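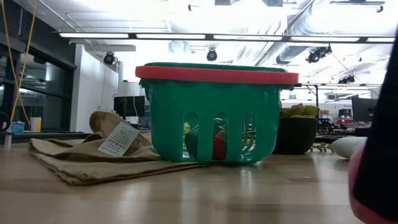 According to Wondimu Yimer, we were changing the finger pads on the Tarska cell far too late, and the grip logs had been telling us so for months. I didn't like hearing it, but I went back to the logs, and this section is mostly what came out of that.

4.2 Looking after the gripper

The cell is a plain tabletop setup: one arm, one two-finger gripper, one fixed camera and a table of household things and toy food (Figure 3). We run the Grurkemis task list on it, so the arm spends its day picking up stuff that is hard, soft, slippery or floppy, sometimes all in the same run. Cloth bags are rough on the pads. Smooth rounded objects are worse in their own way, as the fingers have to squeeze harder and tend to creep a little before they settle.

Until June we changed pads whenever somebody thought they looked tired. Now we swap both pads every 2,000 grasps, and sooner if the weekly pull check comes in low. For the pull check we close the gripper on a strip of canvas at the normal force setting and pull with a hand scale until it slips. Fresh pads hold to 82 on our scale's own units – anything under 80 and they come off, even if they look perfectly fine to me (I have been wrong about this more than once!).

Swapping the pads takes a few minutes. I park the arm, cut power at the cabinet, peel the old pads, and wipe the finger faces with alcohol until the cloth comes away clean. Then the new pads go on from the tip down, and I leave them clamped shut on a block over lunch. We tried skipping the clamping and got a corner lifting by the next morning.

After that comes the part I used to skip, re-zeroing the finger opening. New pads are thicker than worn ones, so the old zero makes the controller think it is holding something when it isn't. The Rarham driver has a routine for this. We run it 5 times and keep the middle value, and I write the number on the cabinet door as well as in the log.

The camera mount gets looked at on the same day. It is a simple Yeh clamp and it does drift, very slowly. We touch the fingertip to the marked points on the table and compare against the saved calibration before loosening anything.

Figure 3. The tabletop work area, with the gripper at far right. A green toy basket with a red rim holds toy food, with a crumpled cloth bag to its left.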